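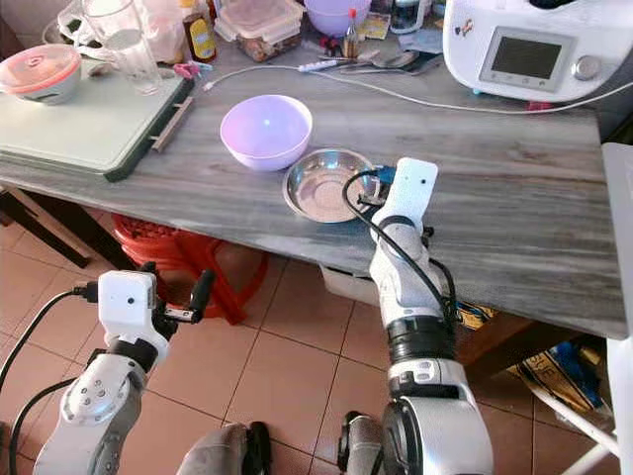
3. Surroundings and the grading of pale violet sapphires

The color grade given to a pale violet sapphire depends on the stone, the light, the person looking and whatever lies next to the stone. The first three have been studied at length in the trade. The fourth has mostly been left to habit. Graders are taught to work over white paper or a white tray, but buyers see stones on velvet, on skin, on a shop counter and beside polished metal. Metal is the hard one to describe, as it has little color of its own to offer. A lavender plastic bowl with a glossy rim stays lavender wherever one stands, but the polished steel dish next to it shows the room, and a different part of the room if the viewer moves. A stone set in platinum or white gold sits against a surface of the second kind. This section reports how grades shifted when the surroundings of loose stones were changed and the lighting was kept the same.

3.1 Stones and graders

The stones were loose, unheated sapphires lent by two dealers, Fusetano and Getberg. All were cushion or oval cuts in the range from near-colorless to medium violet. Stones with visible zoning from the top were left out, and so were stones with a clear color change between daylight and lamp light. Each stone was cleaned by the same person before each session and handled with tweezers only.

Seven graders took part. All of them grade colored stones as part of their normal work, and all passed a standard hue arrangement test before the first session. They were told that the study concerned repeatability. They were not told that the same stones would come back in different surroundings. Two of the graders, when asked at the end, said they had guessed. Their results are kept in, as their shifts were no smaller than those of the others.

Grading used the house scale at Clurnwood, where the sessions were held. The scale has separate steps for hue, tone and strength of color. Only strength of color is reported in this section. Hue is taken up in Section 5.

3.2 Surroundings

Three surroundings were used: matte white card, matte gray card, and a shallow cup of polished platinum made for the purpose by Lavanya Poojary. The cup holds the stone table up, with the girdle level with the rim, much as a bezel would. The gray card was chosen to match the average lightness of the cup as measured from the grader's seat. This allowed the effect of a darker surround to be looked at apart from the effect of a reflecting one.

The distinction between surface color and reflected color matters for the analysis and is used in the rest of the paper. By surface color we mean the color a matte or lightly glossy object shows from nearly any angle. By reflected color we mean what a polished object picks up from its setting, including the grader's own clothing. Graders wore a gray coat for this reason – an early trial in ordinary clothes gave results that could not be used, as one grader's red sweater was plainly visible in the cup.

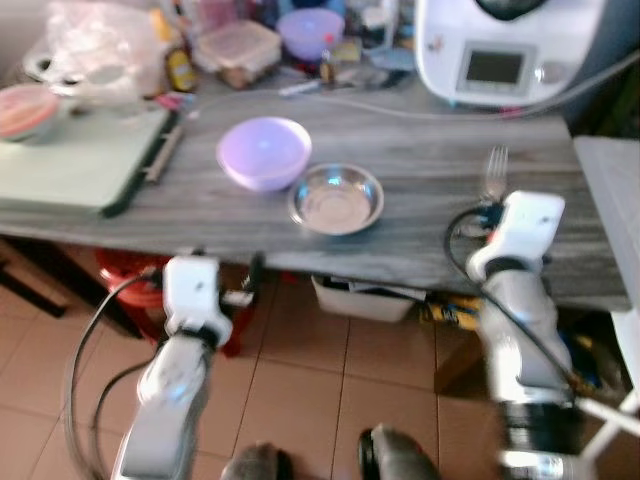
Figure 3. Surface color: a lavender plastic bowl on a gray wood-grain tabletop.

3.3 Procedure

A session lasted up to 3 hours, with a break whenever the grader asked for one. Stones were shown one at a time in an order drawn by lot. The grader had no reference stones in view while grading, but could look at the printed scale between stones. No stone was shown twice in the same session. Sivaprasad Fernandes placed and removed the stones and wrote down the grades, and he did not comment on them.

We planned for 1,000 gradings and kept 979. The rest were dropped before any comparison was made. Most of these came from one afternoon in October when a lamp had drifted from its set output. A few were dropped because a stone had tilted in the cup and the grader saw it partly from the side.

3.4 Grades by surrounding

Strength of color was graded lowest on white card and highest in the platinum cup. The gray card fell between the two, but closer to white. Put simply, a darker surround made the stones look a little stronger in color, and a reflecting surround made them look stronger still. The order was the same for every grader, although the size of the shift differed a good deal from one to the next.

The shift was largest for the palest stones. For stones already graded as medium, the cup made little difference, and some graders gave the same step in all surroundings. This fits what setters often say about pale goods, that they "come up" in the mount. It also means that a grade given over white paper will understate how a pale stone looks once set, at least in a polished white metal.

We cannot say how much of the effect comes from light sent back into the stone through the pavilion and how much from contrast at the edge. The cup does both at once. Tomoyo Nishimura suggested blackening the inside of the cup and leaving only the rim polished, and a cup of this kind has been made, but the sessions with it are not complete. Yellow gold was not tested and the results should not be carried over to it.
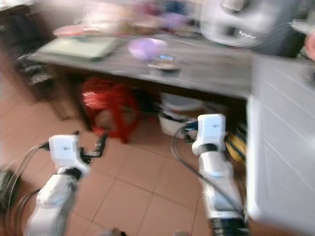
3.5 Agreement between graders

Graders agreed with one another best on white card. This is no surprise, as it is the surface they use every day. Agreement on gray card was nearly as good. In the cup it was clearly worse, and the disagreements were not random: graders who sat taller in the chair tended to give higher grades. Seat height had not been fixed. It was fixed for the later sessions described in Section 4, and the spread in the cup became smaller, though it stayed wider than on either card.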